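Dromdale Travel Club – notes from our meeting, Mar 10, 2019

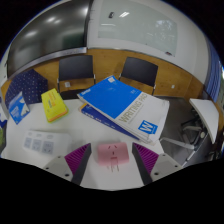 Pink plug adapter, with a white power strip to the left.

Six of us made it, and I took notes between cookies! Uzma Khokhar walked us through the September trip to Hovton – we have 153 dollars left in the kitty, so lunch on day one is covered. Satish wants the early train (I don't, but I lost the vote). Áine will call the guesthouse and ask about late check-in. Packing lists go out next week, and Amancay is bringing the maps.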